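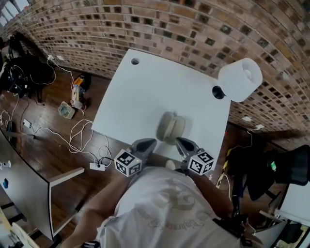

The fault report came in at 4:10 in the morning and said that the arm at Station 2 had closed on nothing and logged a good grasp. The technician on shift read it twice. A false grasp was a minor fault at Plunside, the kind that cleared itself on the next cycle, but this one had repeated 476 times before the line supervisor pulled the stop. The training record for the task was still on the server. It had been made in the old round room, the one with the curved brick wall and the small dark squares set into it, on the white table with the two holes in the top. Whoever held the gripper there had worked with a beige lump between two gray fingers, and each finger carried a white cube with printed black markers. The technician left the record open on the second screen and went to look at the arm.

Station 2 was in standby. The bin in front of it was full. The arm had parked with its fingers open, as it was supposed to after a stop. The technician hung the lockout tag, put the key in a breast pocket, and measured the gap between the fingers with a feeler gauge. The gap was correct. The left finger moved freely. The right finger moved freely and then, close to the end of its travel, caught.

It was a small catch. A person turning the screw by hand would feel it, and the motor would not. The controller saw the current rise as the finger slowed, took the rise for contact with a part, and reported a grasp. It then lifted the arm, carried nothing across to the conveyor, opened, and went back for the next one. Each cycle had ended with a green line in the log.

The guard on the screw was held by four bolts. One was missing. The technician found it under the bin with its washer still on. With the guard off, a strip of clear film could be seen wound into the thread, packed tight by several hours of travel. Hilari shipped its parts in film like that. The bags were supposed to be opened at the dock.

The film came out in pieces with tweezers. It took until five.

That accounted for the catch. It did not account for the 476 cycles. The Gronitz controller had a limit on empty carries, set at three. The conveyor scale weighed whatever was put down, and after three zero readings the arm was meant to stop and call for a person. The technician pulled up the parameter page. The limit read 600.

The change history showed one entry, made in July, under the shared maintenance login. The comment field said "nuisance stops, raise for test." There was no entry setting it back.

The technician thought about the stops that summer. The scale had been drifting, and the arm had called for a person every few minutes, and people had walked over to it again and again to press the same button. The scale had been replaced since then. It was an Odukoya unit and had given no trouble. The shared login had been used by five people. The technician was one of them and could not remember typing the words, and could not remember not typing them.

The limit went back to three. The screw was cleaned, greased and run end to end twenty times by hand, then the guard was put on with a new fourth bolt. The tag came off at 5:35. For the first test the technician emptied the bin and started the cycle. The arm went down, closed on nothing, and carried it across. It did this three times. Then it stopped, and the amber lamp came on over the station.

The report form had a box for cause and would take one entry from a list. The technician chose "foreign material," and in the notes wrote the old value, the new value, the month, and the name of the login. The next box asked for the person responsible for the change. It could not be left blank.

The amber lamp was still on. The technician typed "maintenance, incl. self," saved the form, and walked over to press the button.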